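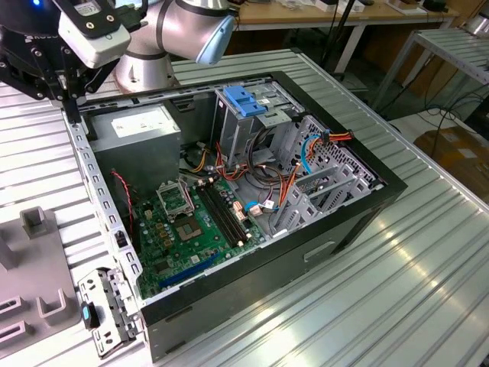
A desktop computer with its side panel removed. The gray power supply and the green motherboard are inside the case.

How Do Online Games Find You a Fair Match?
Clevard Learning Pages: Games and Technology
Updated Thursday, May 16, 2024

When you press the "Play" button in an online game, you often wait for a short time before the match begins. During that wait, the game is choosing the other players. This work is called matchmaking.

What is a rating?

Most games that use matchmaking give every player a number called a rating. The rating is the game's best guess at how well you play. It goes up when you win and down when you lose.

Consider a racing game named Wakik. A new player in Wakik starts with a rating of 300. A player who has won more races than that may have a rating of 400. If the new player wins a race between the two, the new player's rating rises by a large amount, as the game did not expect that result. If the player with the higher rating wins, both ratings change only a little.

Some games show you your rating. Others keep it hidden and show a badge or a league name.

How does the game choose?

The game sends your request to a server. A server is a computer that does work for many other computers. The server keeps a list of everyone who is waiting, and this list is called a queue. On one evening in April, the Wakik queue held 3,301 players.

The server looks through the queue for players whose ratings are close to yours. It also checks how far away they are. Messages between computers take time to travel, and a long distance can cause a delay known as lag. Lag can make a car or a character appear to jump from place to place.

If the server cannot find a close match, it begins to accept players whose ratings are further from yours. This is why a match late at night may feel harder or easier than usual.

What about teams?

In the team game Dedilow, each side has 2 players. The server adds the ratings on each side and tries to make the totals nearly equal. A strong player may be placed with a beginner so that the teams are balanced. Friends who join together are kept on the same side.

Is matchmaking always fair?

No. A rating is a guess, and it needs many matches to become accurate. Players also have good days and bad days. A person may make a second account in order to play against beginners, and most games have rules against this.

Words to know

Lag: a delay between what you do and what the game shows.
Queue: a list of players waiting for a match.
Rating: a number that estimates a player's skill.
Server: a computer that does work for many other computers.

Ask a parent or guardian before you create an account for any online game.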